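Home | News | Events | Contact
Search this site Go
2 min read

Wróbel opens its Akbridge paint studio in April

I'm so pleased to finally share this – Wróbel is opening a paint studio in Akbridge, our first outside Calldale! We'll have 200 colours on the shelf and free colour chats every morning.
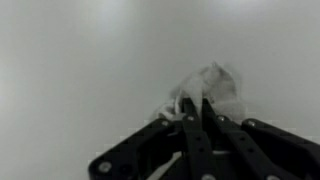 Grey is still what people ask us for most. They want it soft and matte, a pale one that goes almost white where the light catches it and settles to a flatter mid-grey further over. We'll happily mix you one, in 2 or 4 litre tins (bring a cushion to match).

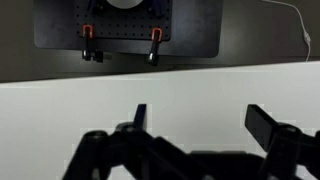 Roksolana Karpenko reckons the testers alone are worth the drive from Brellau, and she'd like us to stay open past five. We're looking at it!

Doors open at 9 am. For media enquiries, ask for Maja Urbańczyk at the Calldale shop.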